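WASHDAY, OR WHAT GOES ROUND
Speaker notes, Akalwood community hall talks, 2022-12-11

Slide 1. Title
Wait for the urn to stop. It will not stop. Start anyway.
Say hello, thank Hậu Ung for the projector and for the extension lead that reaches it. Fourteen minutes, then tea. Cường had 14 minutes last time and took over 40, so the bar is low.

Slide 2. Why I'm talking about drums
Two years in the laundry room at Osow. Five machines, one window, one chair with a view of the machines. You look at what there is to look at.
Ask who has ever properly looked inside their own. Expect two hands, one of them Cường Cù's.

Slide 3. The holes
Leave this up and let them look before talking. Curved sheet steel, brushed, punched all over in slanting, staggered rows. Pale blue showing through every hole. Point out how the rows seem to bend as the metal curves away. My aunt has curtains like this and paid more for them.
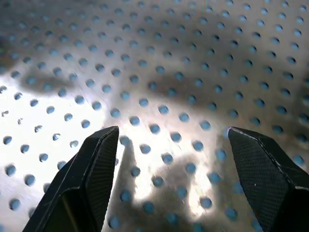
Slide 4. What the holes are for
Water in, water out. On a spin, the clothes stay and the water leaves, like guests when the washing up is mentioned.
Staggered rows fit more holes in and still leave decent metal between them. Same idea as a colander. Pass the colander round. GET IT BACK.

Slide 5. What gets stuck
Hairgrips, underwires, a screw from somebody's glasses. Run a dry hand round the drum before loading, feeling for anything poking through. An old pair of tights rubbed over the steel will find a rough spot faster than your fingers, and it's cheaper than finding it with a jumper.
Tell the Tuominen blanket story only if the Tuominens haven't come.

Slide 6. Cleaning
Hot empty wash once a month, door left open after. Wipe the rubber seal. Take questions on vinegar, keep them short.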